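Trindisholm site, packing and light assembly. Setup and handover guide for the gripper bench, revised June 2021.

# Moving a hand job to the gripper bench

Use this guide when a bench task that people do by hand is going to be shared with, or passed to, the gripper. It is written for line leads and for the operators whose job is changing. You don't need any programming to follow it. The Koech controller manual covers wiring and fault codes, and none of that is repeated in these pages.

Allow one full shift for the first part you move. Later parts go faster.

## Before you start

You will need:

- The task sheet for the hand job, signed by the people who do it now
- A tray of good parts and a tray of rejects
- Access to the Nandden job screen (line lead login)
- The paper handover log

Talk to the operators first. At Platis the bench was set up over a weekend and the crew found out when they clocked in, and it took until November to get the reject rate back to where it had been. Most of what the crew knew about the parts wasn't on the task sheet.

## Step 1: Write down what the hands do

Watch the job for at least an hour. Note every time the operator turns a part over, flexes it, or sets it aside. Ask why, and write the answer in the operator's own words. "Feels soft at the end" is a useful note. "Inspects part" isn't.

Mark each action as one of the following:

1. Holding or moving
2. Checking
3. Deciding

Only the first kind goes to the gripper. Checking and deciding stay with a person unless the quality lead agrees otherwise in writing.

## Step 2: Set the grip

Thin plastic parts are the ones that give trouble. A curved piece wants to roll as the pads close, and too much force will flatten it.

1. Open the pads fully and clear the space between them.
2. Bring the part in upright, with the curve facing the same way every time.
3. Close slowly at the lowest force setting.
4. Stop when the part stays put by itself. Don't add force to be safe.
5. Write the force number on the task sheet.

Keep your fingers out of the gap while the pads are moving. If a part slips, stop the bench before you reach for it. 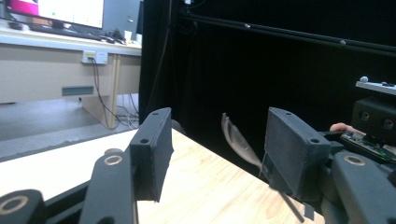
*Bench Guide, Issue 4, p. 7*

A thin curved piece should stand between the two pads like this, with its tip free. If the tip is trapped, open up and start over. Look at the faces of the pads too, and report any that are chipped or loose at the screws.

## Step 3: Run the trial batch

The trial batch is 947 parts. It's an odd number because it is what fits in one full carrier, and we'd rather use a full carrier than have somebody count out a round figure.

The operator who did the job by hand runs the trial. Put the rejects in with the good parts, and don't tell the operator where they are. Log every stop, including the short ones. A stop that clears itself still goes in the log.

If the bench stops more than four times for the same reason, end the trial and go back to Step 2.

## Step 4: Change the job, on paper

This step gets skipped — please don't skip it. Once the gripper does the holding, the operator's day is different. There is less wrist work and more standing and watching, and the checks come in bunches. Update these before the first live shift:

- **Job description.** List the checking and clearing work. It counts as skilled time.
- **Rotation.** No one stays on bench watch longer than two hours.
- **Targets.** The old hand rate doesn't apply. The shift target for a shared bench is 2460 parts, and it belongs to the bench, not to the operator.
- **Training.** Every operator on the rotation learns to set the grip.

Keep one hand station open for the first month. Operators need it when the bench is down, and it keeps the hand skill alive on the crew.

## Step 5: Hand over

Go through the log with both shifts present. Read out the stops and what fixed them. The incoming operator sets the grip once from scratch while the outgoing one watches, then both sign.

File the log with the task sheet. If the part supplier changes, or the pads are replaced, repeat from Step 2.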